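SDI to HDMI converter loses picture on long cable
2021-06-25, by Helge Wikström

I have a Trulholm converter and 37 meters of coax. The picture drops every few minutes.
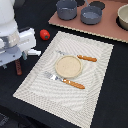

Small red toy bell pepper on the black tabletop.

With a 7 meter cable all is fine. Is the converter bad?

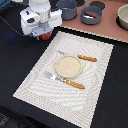
I also tried another power supply, same result.

2 answers

Wudus: Which coax is it? Mine was old analog type.
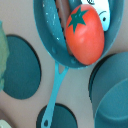 Toy tomato in the teal pan.

Put a reclocker before the converter. I did this in January. 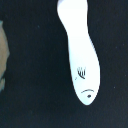 Hlongwane: Check the connectors first, please. One bad crimp is enough.

7 comments
Share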